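Guest Room Bedding: What We Changed and What It Costs You

Ellery House has 57 guest rooms across the two buildings, and until this spring every one of them was made up with whatever came off the linen cart. Some beds had two pillows and some had four. A few still had the heavy quilted spreads we bought when the Ekeck building opened. Members who book rooms for visiting family have been asking for years why one room is fine and the next one feels like a different place. As of November, all the beds are made up the same way.

The new set is a fitted sheet, a flat sheet, a medium-weight blanket and two sleeping pillows. The quilted spreads are gone. They took up a whole dryer each and came out damp in the middle, and they were washed far less often than the sheets. If you liked having one, there are still a few in the hall closet on the second floor of Ekeck, and the front desk will hand you one if you ask before 9 p.m.

The sheets are from Mostico and are a cotton and polyester blend. We tried all-cotton ones in four rooms over the summer. Guests liked them, but they shrank at the corners after repeated hot washes and started popping off the mattress. The blend holds its size better and dries in 50 minutes on the medium setting. Anyone who reacts to polyester can ask for an all-cotton set when booking. We kept the trial sets for that purpose, and they are washed in unscented detergent.

Pillows were the hardest part to settle. Els Prins, who runs housekeeping for both buildings, asked for comment cards from guests over the summer, and the answers went in every direction. People who sleep on their side wanted something firm and tall. People who sleep on their stomach wanted something close to flat. We ended up with one medium and one soft on each bed. The medium one has a stripe along the seam of the inner cover. Extra firm pillows are at the desk, two to a room.

A word on washing, as several members have asked how to do this at home. Most polyester-filled pillows can go in a machine, but read the tag first. Wash two at a time so the drum stays balanced, use less detergent than you would for clothes, and run a second rinse. Dry on low with a couple of clean tennis balls and stop halfway to pull the clumps apart by hand. A pillow that feels dry on the outside can still be wet in the center. Squeeze it hard in the middle, and if it feels cool, give it another 20 minutes. Foam pillows should not go in the washer or the dryer at all. Spot clean those and let them air out flat.

We wash the room pillows every third month and replace them every second year. Pillow protectors come off and go in with the sheets after each stay. Please leave the protectors on when you strip the bed yourself. Last season 55 of them went missing, mostly bundled into the wrong bag, and some came back from the laundry service as rags.

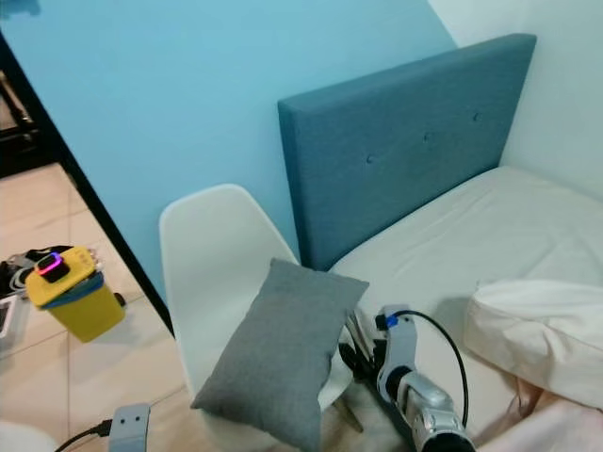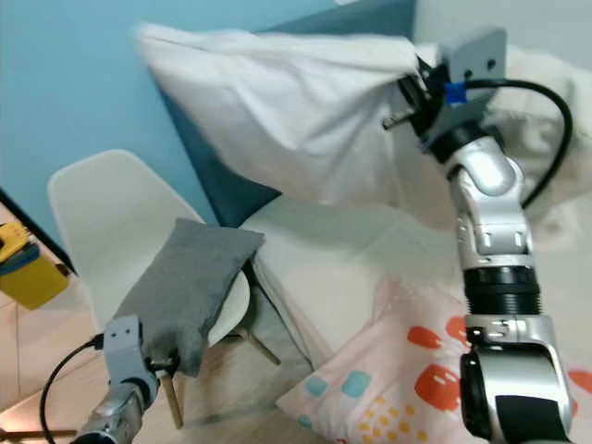
Room rates are not going up to pay for any of this. The full order, including spares, came out under what we had set aside, and the remainder will go toward mattress covers for the rooms on the north side of Ekeck. Fastus will deliver those before the holidays. Rooms will be out of use for one morning each while the covers are fitted, and the desk will work around existing bookings.

Checkout is still 11 a.m. If you are leaving early, please put used sheets and pillowcases in the white bag behind the door and leave the blanket folded on the chair. Blankets are checked between stays and washed when needed, so tell us if something was spilled, even if it was only water. Towels go in the tub.

Old pillows in decent shape were offered to the animal shelter, which takes them for dog beds. We have more left than the shelter can store. Members may take up to four from the laundry room at Ekeck, any afternoon between 2 and 4. They have been washed but they are flat, and most of them are only good for pet beds or for packing things in a move.

Comments about the new bedding can go in the box at the front desk or to Els Prins at extension 1009. Please include the room number and which building you stayed in.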